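Teeküche nach dem Sommertreffen: Galerie

Stand 1. August 2025. Ein paar Bilder aus der kleinen Küche im Vereinshaus Uka, schnell zusammengestellt. Kuchen hatte Songül Dönmez gebacken, dazu die dunkle Soße nach dem Rezept von Helju Sakalauskas. Rezept kommt noch, versprochen! Wer größere Dateien will, bitte bei Līga Rimkutė melden, nicht bei mir, mein Postfach ist voll.

Zwei weiße Teller auf dem braunen Tablett, beide mit Soßenstreifen. Daneben der Schwamm auf seinem schwarzen Tablett.
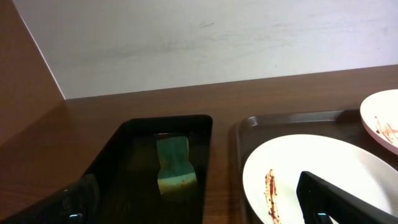
Die Soße klebt übrigens ziemlich, wenn man sie stehen lässt. Also: Teller gleich abspülen, lauwarm reicht, kein Einweichen über Nacht. Gunārs Eglītis schwört auf einen Löffel Natron, hab ich noch nicht probiert. Und bitte die grüne Seite vom Schwamm nur für Teller nehmen, nicht für die Tabletts. Die verkratzen sonst, und neue gibts dieses Jahr nicht mehr, Budget ist durch.

Nochmal zur Ordnung, weil gefragt wurde. Schwamm kommt immer auf das kleine schwarze Tablett. Braunes Tablett ist fürs Geschirr, Tragen und Abstellen, sonst nichts. Keine nassen Lappen drauf! Geschirrtücher hängen im Flur, zweiter Haken. Saubere Teller zurück in den Schrank links, die tiefen nach untn.

Braunes Tablett leer, weißes Geschirr rechts daneben ebenfalls. Schwamm an seinem Platz. 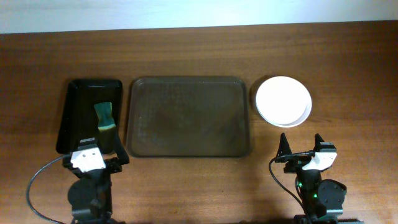
Galerie Nr. 70, Seite 5

Was noch fehlt: Bilder vom Garten und vom Kuchenbuffet, die hat Charmaine Kruger, kommen nach sobald sie zurück ist. Auch das Gruppenfoto. Wer darauf nicht zu sehen sein möchte, kurz Bescheid geben.

Fundsachen: eine Kuchenform mit Deckel, zwei Teelöffel, eine graue Strickjacke. Liegt alles im Büro. Was bis Dezember nicht abgeholt wird, geht an den Flohmarkt.

Nächstes Mal wieder Kuchen, vielleich auch was Herzhaftes. Vorschläge auf die Liste an der Küchentür, Stift hängt dran.

Kontakt: Vereinshaus Uka, Büro | © Vereinshaus Uka | Nach oben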